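Ridgeway T-shirt project: where we've got to

4 min read

2023-11-20

Hi Terence,

You asked for something short before the January meeting and I'm going to try, though you know me by now. I'll start with the numbers so you can stop reading there if it's a busy day! We've taken in 410 T-shirts since the Pranditier money came through. Of those, 302 were good enough to keep and 224 are folded, bagged and labeled by size. The rest of the keepers are still in the tall bins waiting for somebody to get to them, and I'd be fibbing if I said that somebody was going to be anyone but me and Lorraine.

Sorting went faster than I'd budgeted for. Folding went slower, by a lot. Printed shirts are the worst of it – the big stiff graphics on the front don't want to bend where you want them to, and if you force a crease through the middle of one it starts to crack. Myrto worked out that if you lay the shirt face down, bring the sides in past the edges of the print and then fold up from the hem in two goes, you mostly miss the picture altogether. We've all switched to her way. It makes a slightly wider bundle, so the bags I ordered in the first batch are a bit tight and I've moved up a size (receipt is in the envelope with the others, it was only a small difference).

Labels: we tried the Grivano ones and they wouldn't stay on cotton overnight, so they now go on the bag and never on the shirt. I know I said in my last note that they'd go on the shirt. Sorry, please cross that out on your copy.

The table covering was the best thing we bought, hands down. Shirts used to slide all over the old bare tops and you'd end up chasing a sleeve with your elbow. On the green fabric they stay put, and you can spot white lint and loose threads on it right away, so it gets brushed down a lot more often than the old ones ever did. Corners do lift. I've asked Sheila Cheetham if she has any of that double-sided tape left over from the Woluvum job and she's going to look.

Money, quickly. We're under on bags and over on laundry, and the two nearly cancel out. The laundry is over for a simple reason: I'd planned on washing only what looked like it needed it, and Lorraine put her foot down and said everything gets washed. She was right and I've stopped arguing. I'd like to move what's left in the shelving line across to laundry if you're happy with that – a one-line reply will do me fine.

What's left to do before January is the rest of the folding, the odd sizes (we have far too many extra smalls and hardly any larges) and deciding what happens to the shirts with cartoon and band prints. Myrto wants them kept together as their own rail, so people can flip through them like records. I was against it at first because it messes up my size system, but they really are the ones everybody picks up first.
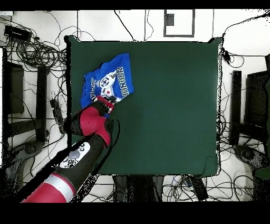
So I'm coming round to the rail, and I'll put a price for one in the next report. Give me a call if any of this doesn't add up!

Glenys Greenwood

Related
Ridgeway: first note on bins and bags
Folding printed shirts, Myrto's way
Laundry costs so far
Dates for the January meeting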